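**Slide 4 - Condition of the track, Heddale ground**

Good morning. Brodie Hollis has covered the budget, so I will speak only to the surface and its markings. The Clistard survey was completed in November and runs to 229 pages. Members have the summary.
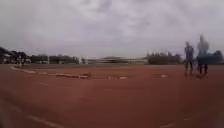 Lane lines are worn in places, and the inner curb is uneven. Both matter for school meets, where officials rely on them for every start and every lane call.

(Pause. Next slide.)

We propose repainting first, then curb repairs, over up to 6 weeks. Saskia Halliday will take questions on access on Wednesday.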